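3.2 Small blocks on a plain table

When we began planning the block tasks, we spent longer than we care to admit on the question of what should go on the table. Earlier sorting studies in our group had used the full Zundon set, with its arches and cylinders and little painted bridges, and it was a lovely set to work with, but people's eyes went straight to the bridges and stayed there. For the present study we kept to plain colored cubes, small enough to sit easily in a child's palm, and we put them on a white surface so that color would be the main thing telling one from the next.

Of the 492 arrangements in the Stunine collection, 489 could be coded, and 356 of those had at least one cube that was not sitting squarely. We had expected tilted cubes to be a nuisance. Instead they became one of the more interesting parts of the coding – a cube resting at an angle shows two faces in quite different light, and our coders, patiently led by Siebe Martens, often gave those faces different color names on a first pass. Figure 4 has a green cube of this sort, with its top face lighter than its side, while the red one near the middle sits upright over a strip of black material.

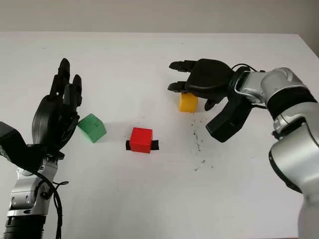

Figure 4. Colored cubes on the white tabletop, with the green cube tilted and the red cube upright.

We therefore asked coders to settle on one name for the whole cube before they wrote anything about how it was resting. Agreement on color names improved after that change, and we return to the harder cases in Section 4.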